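The Night List

For eleven years I washed up in the canteen at Callness. Then Revora bought the kitchen a machine, and my job became watching kitchens on a screen.

They put six of us in the old linen room, each with a monitor and a chair that went up and down. The kitchens were drawn ones. The machine practised in them all night, and in the morning we went through what it had done and marked each try good or bad. My first list had 338 tries on it. I got through 163 before lunch and my eyes hurt.

The man from the Georgiev office said they wanted people who knew dishes. I told him I knew that you scrape a plate before it goes anywhere near a sink. He wrote that down.

I missed the noise. I missed the radio, and the cooks yelling for trays. The pay was the same to the cent and my hands healed up by June, which my daughter noticed before I did.

One morning I opened two tries and stopped at the sinks. Food still on the plates, both of them.

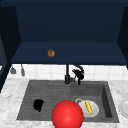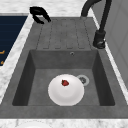 I typed "scrape first" in the comment box and marked them both bad. The box took 200 letters and I used the rest to say where the bin ought to be.

At ten I walked down to the canteen for a coffee. The cook asked how it was going up there. I said my back was good. She handed me a tea towel without thinking, and I dried four cups before either of us noticed.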